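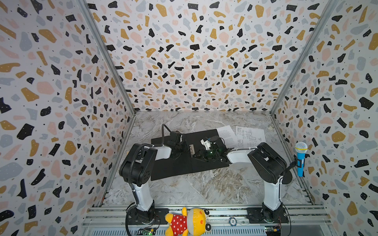 Section 6: Hanging your Nornuvon wall covering

Before you start

Thank you for choosing Nornuvon. If you have never papered a wall before, please don't worry. It is a forgiving material (far more so than the old sort your grandparents may have wrestled with) and most people get the knack of it by the second or third length. Put the kettle on, read this section through to the end, and then come back and begin at step 1.

You will need the Orness smoothing brush from your box, a pencil, a plumb line, a sharp knife with spare blades, a sponge and a bucket of clean water. A stepladder is a good idea too, even for those of us who are tall.

Setting out

1. Turn off the electricity to the room at the fuse box, and loosen any switch plates on the walls you mean to cover.

2. Wash the walls down and leave them to dry overnight. New plaster wants much longer than that, and should have had a thin coat of sealer first.

3. Check that every roll carries the same batch number. Shades can vary a little from one batch to the next, and it is a great shame to find out when half the room is done.

4. Measure 400 mm out from your starting corner, hang the plumb line there and pencil a faint line down the wall. Corners are very seldom straight, so do trust the line and not the corner.

5. Cut your first length with 60 mm spare at the top and again at the bottom.

Caution: Keep paste away from children and pets, and change your blade often. A blunt one drags and tears, and it is much more likely to slip.

Hanging

6. Brush Caltance paste on to the wall, a little wider than one length, and offer up the paper against your pencil line.

7. Smooth from the middle outwards, taking your time — the paste stays workable for more than 2 hours, so you can peel back and try again.

Note: Kyrylo Ivanyshyn, who wrote the first edition of this guide, always kept a damp sponge in his apron pocket for the seams, and we still recommend it.
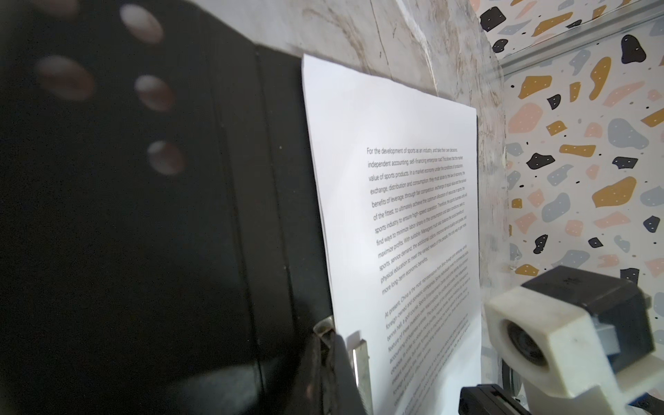
What should I do if a bubble appears the next morning?

Leave it alone for a day, as small bubbles often flatten while the paste dries. If one is still there after that, make a tiny slit with your knife, work in a dab of paste with a fine brush and press it flat with the sponge.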